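Pramolura Applicant Guide
Section 6: Renewing a Long-Stay Residence Permit Online

Print this page | E-mail this page

Last updated December 19, 2024

In this section you will learn how to renew a long-stay residence permit with your Pramolura account. Please read the whole section one time before you start. The system closes your session when you make no action for 12 minutes, and the parts you did not save must be entered again.

If you apply for your first permit, do not use this section. Go to Section 4. If your permit is already expired, go to Section 9, where the late procedure is explained.

6.1 Before you begin

Prepare the following items on your computer:

- Your passport, with at least two blank pages and six months of validity after the new permit starts.
- Your present residence permit, both sides.
- Proof of address, such as a rental contract or a letter from the owner of the home.
- Proof of health insurance for the complete period you ask for.
- One recent portrait photo with plain background.
- A bank card which accepts international payment.

Every document has to be a separate PDF file. The photo only can be JPG. Do not put a password on the files. The Doltex upload tool cannot open protected files and it will show the message "Unreadable document", even when the file opens well on your own computer.

NOTE: If your rental contract is longer than 52 pages, upload only the pages with the address, the dates, the names and the signatures.

6.2 Opening the renewal form

1. Sign in to your Pramolura account with the same e-mail address you used for the first permit.

2. On the left menu, choose "My permits". You will see your present permit and, if you have family members on your file, their permits also.

3. Click "Renew" next to the permit you want to renew. If the button is gray, you are too early or too late. The button becomes active 90 days before the expiry date and it closes on the expiry date at midnight, local time of the issuing office.

4. Choose the length of the new permit. You can select one year, two years or five years. The five-year choice is shown only to persons who already completed two renewals.

5. Check your name. It must be the same as in the machine-readable lines at the bottom of your passport page, including the middle names. If there is a difference, stop here and send a name correction request first (Section 7).

CAUTION: Do not open the form in two windows at the same time. The system keeps only the version from the window which was saved last, and you may lose your answers.

6.3 Filling in your address and travel

6. Enter your current address. The address must be where you sleep and receive mail, not the address of your employer or your agent.

7. If you moved during the present permit, click "Add previous address" and enter each address with the month of arrival and the month of leaving. Small gaps of some days between two homes are accepted. For longer gaps, write one sentence in the field "Explanation". 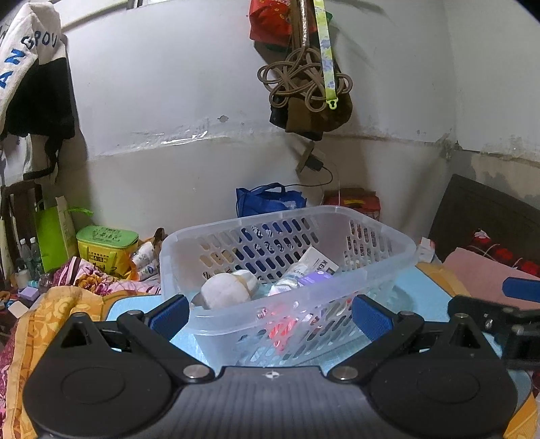 8. Enter your trips outside the country. Only trips longer than seven nights are necessary. Use the stamps in your passport for the dates. When a stamp is not readable, use the date on your airline ticket and tick the box "Date from ticket".

9. Add up the nights and compare with the total shown by the system. If the total is different from yours, the usual reason is that one trip was entered two times, or that a trip which started in December and finished in January has the wrong year.

NOTE: Trips for medical treatment are counted separately. Select "Medical" from the list and attach the letter from the hospital.

6.4 Uploading with Doltex

10. Click "Documents". The Doltex tool opens inside the same page. Please allow pop-up windows for this page only.

11. Upload the files one by one and wait for the green mark after each. A yellow mark means that the file is received but a person will check it by hand. You can continue with a yellow mark.

12. With a red mark you cannot continue. Remove the file, scan it again in better light and with all four corners visible, and upload again.

CAUTION: Do not change the colors or the brightness of a passport scan with editing software. Such scans are sent back, and the waiting time starts from zero.

6.5 Payment and appointment

13. Open "Summary" and read all your answers. After payment it is not possible to change them by yourself.

14. Click "Pay". The fee for each permit length is shown in the local currency. For a two-year permit of one adult it is 1,574, service charge included. Your bank may add its own cost for the exchange.

15. Keep the payment number. It starts with the letters PR and you will need it at the counter.

16. Choose the office for your fingerprints. Most applicants can choose between Mallet and Vasongate. The Mallet office takes walk-in visitors in the morning, the Vasongate office takes only visitors with appointment.

17. Print the appointment letter and bring it together with the original passport and the old permit. A letter on the telephone screen is not accepted in Vasongate.

6.6 After the appointment

The decision usually comes in roughly six weeks. During this time your old permit together with the payment receipt is enough for staying in the country, but it may be not enough for coming back from abroad. If you must travel, ask for the return letter at the counter on the same day as your fingerprints.

When the permit is ready you will receive an e-mail. Permits not collected after 60 days go back to the central office.

Filed under: Visas & Permits > Residence > Renewals

Reader comments (3)

tomas_k
My button was gray also with 80 days left. I signed out and in again and then it was active.

Lidia R.
Step 9 helped me, I had the wrong year for my New Year trip. The total is correct now.

passport2go
Is the return letter free or is there another fee? I don't find it in the summary page.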